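Urrego
Home
About Us
Research
Publications
Join the Laboratory
Contact

About the Urrego Laboratory

The Urrego Laboratory studies how robots can learn manual tasks from people. It was established as the robotics research unit of Konditz and has its workshops and offices at the Fundwood site. The laboratory is directed by Kwesi Dogbe, who also leads its largest project, Borkelia.

Our Purpose

Programming a robot arm for a single task takes skilled labor, and the result often fails when an object is moved or the lighting changes. The laboratory works on methods that let a person show the task directly. Our staff carry out everyday tasks with a hand-held gripper that has its own camera, and the recordings are used to train a control policy for an arm fitted with a matching gripper.

The Borkelia Method

Borkelia began as a study of one question: how much does the place of recording matter? In most published work the demonstrations come from one or two prepared rooms. Our project team recorded 2889 demonstrations in ordinary interiors, among them halls, stairways and shared work areas, and compared them with a set of equal size made at a single bench.

Each recording is processed in 2 stages. The first recovers the path of the gripper from its wide-angle video, with printed markers used to fix the scale and to check for drift. The second removes passages in which the path cannot be recovered with confidence - fast turns and blank walls are the usual causes - and divides the remainder into separate actions.

In our October trials, policies trained on the mixed interiors completed 179 more test runs than those trained at the bench. The difference was greatest in rooms that neither set had covered. With fewer than 100 demonstrations there was no clear benefit, and the laboratory continues to study why.

Views from the hand-held gripper during work in the hall

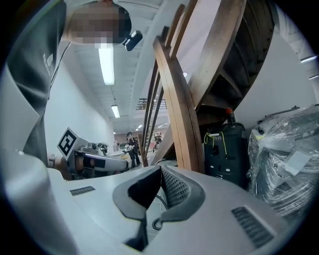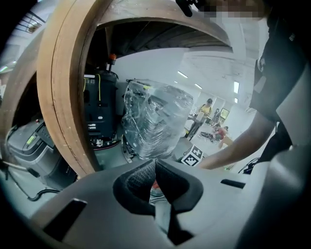

Working With Us

The laboratory accepts visiting researchers and graduate students for stays of one term or longer. Applicants should have experience in computer vision, control or machine learning, and should name the part of the Borkelia work they wish to join. Applications for the coming term close on 17th November and should be sent to the laboratory office at Fundwood.

Requests for access to the processed recordings are reviewed by the director. Please state the intended use and the name of the responsible institution.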